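The Pears at Grernby

The year the bridge was out, Ecaterina Bratu decided that the old pear tree behind her house was going to be judged properly, at the Grernby show, against whatever the Verneck people brought over. She had been saying so for ten years, mostly to her cousin Ovidiu while he was trying to read, and he had long ago learned to answer "Certainly" without lowering the paper.

The tree had been planted in 1871, or so it said on a slip of paper in the family Bible, in handwriting that leaned so far over it was nearly lying down. It gave small, hard, freckled fruit that never softened before November, and most people in town thought of it as a thing to throw at crows. Ecaterina thought of it as her grandmother's kitchen, with the stove lit and the windows running and a dish of something brown and sweet that you were not allowed to touch until the men came in.

"You can't enter them raw," Ovidiu said at last, the night before the show. "They'll break a tooth."

"Then I'll cook them," she said, and went to find the big pan.

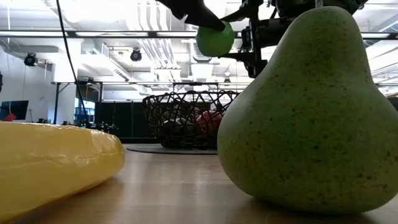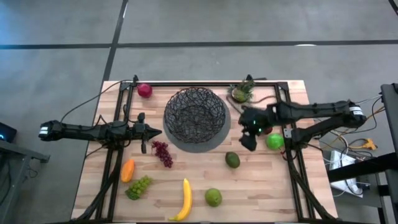

It took her until past midnight. She had the recipe by heart, or believed she had, but somewhere between the honey and the pepper she lost her way, and stood there with the spoon in the air trying to hear her grandmother's voice – a low voice, always a little cross – telling her what came next. All she could hear was Ovidiu snoring in the chair. So she put in what was nearest, a good splash of the plum brandy that Florin Sârbu had left at Easter, and hoped for the best.

In the morning they drove the long way by Ellden, thirteen miles of ruts, with the dish on her knees wrapped in two towels and her good scarf. She didn't say one word the whole way, and Ovidiu, who had wished for exactly that on many a Sunday, found he didn't care for it at all.

"They smell right," he offered, when they came over the hill and could see the tents.

"You never ate hers. You were a baby."

"I was three," said Ovidiu. "I got up on the stool while you were all out in the yard. I had most of the dish."

Ecaterina turned and looked at him for some time.

"That was you," she said. "I got the spoon for that."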